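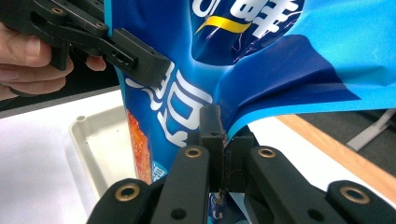

Snack bag

A snack bag is a sealed pouch of thin, flexible film used to sell chips, crisps, puffs and other fried or baked snacks. Most are made as "pillow" bags, with a seal across each end and a third seam running up the back.

Material

The film is usually several layers bonded together. An outer layer carries the printing, and an inner one melts under heat to form the seals. Many bags add a very thin coat of aluminum, often described as foil, although it is mostly plastic. The layers are hard to separate, and claims that such bags are "recyclable" deserve a close reading. Few household collections take them.

Air and fill

Bags are commonly flushed with nitrogen before sealing. Makers say the gas slows staling and cushions the contents. Both points are fair, but neither settles how much empty space a bag needs. Osian Craddock, in a survey of 71 bags bought in the town of Tiltbridge, found that gas and empty space took up as much as 90 percent of the volume in the worst case. His method has been questioned – he squeezed the bags by hand to measure them – and the survey has not been repeated.

Printing

Designs tend toward strong color, large lettering and a picture of the food. The picture is often brighter and more generous than what is inside. Small print such as "serving suggestion" is sometimes offered as an answer to this complaint.

Opening and closing

Pulling the back and front panels apart at the top seal is the usual method. Tear notches are less dependable than their makers suggest, and a split can run down the side. Folding the top over and adding a clip keeps crumbs in, but does little to bring back the original seal.

See also: Food packaging, Potato chip, Heat sealer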